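Home / Kitchen / Surfaces

Benchtop cleaning tips, and the ones I'd skip

Every second blog says vinegar and bicarb will clean anything. Mix them and you get fizz, then slightly salty water. I've tried it on grease behind the kettle and plain dish soap did a better job for a fraction of the fuss.

Use vinegar on its own for limescale around taps, and keep it right off marble and other limestone-type stone. Bicarb works as a mild scourer on tea stains. Make it a paste, go gently, rinse twice.

Labels that promise to "nourish" a laminate bench make me wonder what they think laminate eats. A bottle of Pokix went on mine in July and left a film that showed every fingerprint. It came off with warm water and a drop of detergent, so I could have started there and saved the money.

Dried-on food: lay a wet cloth over it for 20 minutes, then lift it with an old plastic card. Skip the knife.

Heat marks are another story. The mayonnaise trick has never done a thing for me, on any colour of bench. Use a trivet. The Brandes one I bought is ugly but it sits flat.

For scratches, repair pens hide a small nick if the shade is close - and it rarely is. Test yours somewhere out of sight, say behind the toaster.

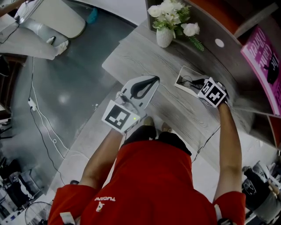 A long grey wood-grain counter.

Timber benches want oil, and less of it than the tin says. Wipe on a thin coat, leave it 20 minutes, buff off the extra. Wash the rag out and dry it flat outside, as oily rags left in a heap can catch fire. That warning I do believe.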